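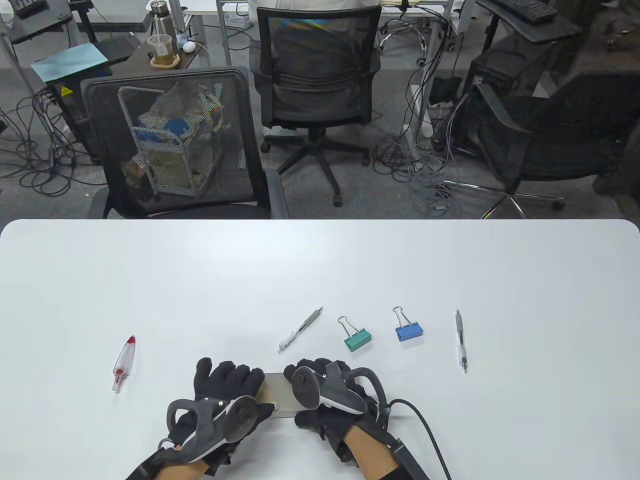 How often should you grease the joints on a small bench robot arm?

Go by running hours, and for a light-duty arm that lives indoors, every 700 hours is a good place to start. Wipe the old grease off first, put a thin film on the gear teeth, move the joint slowly through its whole range by hand with the power off, and wipe away whatever squeezes out. If your manual gives a shorter gap than mine, go with the manual.

I run a Fuvik arm in the back half of my workshop, where it picks up little steel brackets, holds them against a deburring wheel and drops them in a tray. It has 1244 hours on it now and it's still on its original belts, which I'm pretty pleased about! I bought it secondhand in January with a gummy base joint and a cable that had been zip-tied so tight it had a waist. Most of what follows I learned getting it back into shape, plus a few things Uchenna Okeke taught me over the phone (she looks after three of the same model and has far more patience than I do).

Before you touch anything

Power off, plug out, and then wait a couple of minutes. If your arm has air going to the gripper, bleed the line too. Mine does, and a gripper that still has pressure behind it will close on your thumb with the power cord lying on the floor. Also, prop the arm before you loosen any joint. I use a block of scrap pine with an old sock over it. The shoulder will drop the moment the brake lets go.

Cleaning the gripper pads

Rubbing alcohol on a lint-free rag, and go easy. Don't soak the pads, and don't use brake cleaner, I did that once and the rubber went chalky within a week. If the pads look shiny after they've dried, scuff them very lightly with a green kitchen scrubber. Shiny pads slip, and slipping parts look just like a programming problem, so check the pads before you spend a whole evening changing numbers on the screen like I did.

I keep a spare set of Musetti pads in a sandwich bag taped inside the cabinet door. Write the date on the bag. Rubber gets hard sitting there too.

Cables

Give every cable a loose loop at each joint, big enough that you can get two fingers through it at full stretch. Hook-and-loop strips are better than zip ties here, they don't bite and you can redo them without hunting for snips. Then run the arm at its slowest speed and just watch the loops go by. Anything that rubs gets moved, or gets a wrap of that braided sleeve stuff (cheap, and a pair of hot scissors stops the ends fraying).

Setting the pickup point again

Do this any time you've had the gripper off. My old way was to eyeball it, and my old way was lousy. Now I have a small flat steel plate with a center mark scratched into it. It sits in the corner of the fixture, I jog the arm down until a slip of printer paper just drags between the pad and the plate, and I save the point there. Take the paper out before you save if you're as absent-minded as me. Then run ten picks slow and watch where each one lands.

Zeeshan Magsi wrote in to say he uses a feeler gauge for this, and sure, that's better. Paper is what I have next to the bench.

Bolts on the base

Put a paint-pen line across each bolt head and onto the base plate once it's tight. A glance tells you if one has crept. Two of mine had moved by the time I hit 872 hours, and the arm had been dropping brackets on the lip of the tray for days! Clean threads, a dab of medium thread locker, tighten in a criss-cross, new lines.

Odd noises, and what they were on mine

Ticking once per turn at the elbow: a crumb of metal in the belt. Old toothbrush, sorted.
Squeak on the way up only: dry seal at the shoulder. A smear of silicone grease.
Hum when parked: just the brake coil, and it has always done that.
Grinding at the wrist: stop the arm right away. Mine was a bearing, and the Fendo replacement took me a whole evening with a borrowed puller.

Chips and dust

Vacuum, don't blow. Compressed air pushes the fine stuff past the seals and into the joints. I have an Ogunleye shop vac with the soft brush on the end, and I run it over the cell when I'm done for the day, starting at the top of the arm and finishing with the tray. A magnet in a plastic bag picks up what's left under the fixture. Turn the bag inside out over the trash and the chips fall right off. Keep the magnet well away from the joint sensors though.

Last updated October 2022. I've still got the belt change to write up, so that goes on the next page once I've done one.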